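News from the Kileck kitchen

It has been a lovely, busy February for those of us teaching the simulated arm its way round a worktop. Lærke and Rhodri have taken turns at the hand controller, steering every reach and grasp themselves, and between them they have now saved 200 runs – a fine effort, and thank you both!
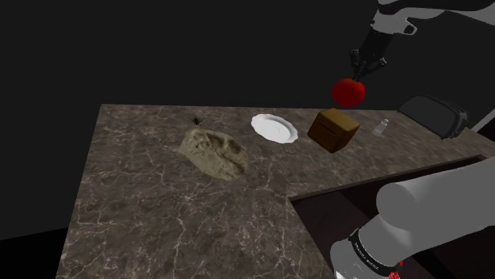 The tomato is still everyone's favourite, though Rhodri will tell you it took him 28 tries before he stopped squeezing too soon. If you fancy a go, do put your name down with Bergþóra, who will happily sit beside you for your first few runs.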